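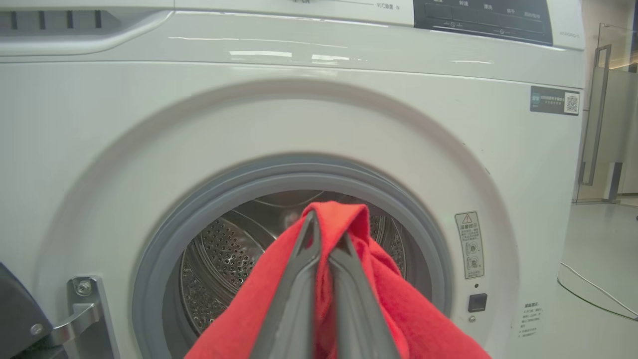
Gripper fingers need a wipe before every laundry run, and most of the dropped items we get at Nelport come down to skipping it. Fabric softener leaves a film, lint sticks to the film, and after a day or two a thin cloth starts to slide. Use a damp microfibre, then a dry one. No solvent on the pads. Two long fingers holding a red cloth at the mouth of the drum will show up a poor grip sooner than a towel will, so keep a thin bright item back as your test piece.

Check that the fingers close parallel. Shut them on a strip of paper and pull: it should drag the same at the tip as at the root. If it slips at the tip, slacken the 4 screws on the finger mount, close the gripper, and tighten again in a cross pattern.

Teach the approach point with the door fully open. Ours sits 173 mm out from the rubber gasket, and from there the arm goes in slowly. Keep it clear of the hinge side – a knock there costs more than a finger.

Turn the drum by hand before teaching the inside points, as the lifters stop in a different place each time.

Wrist camera lens: lens tissue only. Do it with the arm parked, never mid-cycle.

We swap the finger pads every 300 loads. The Flendgate ones last longer but are stiffer, and need the grip force turned down a little. Write the date on the back of the old pair and keep it as a spare.

Full clean and bolt check is Wednesday, before the first wash.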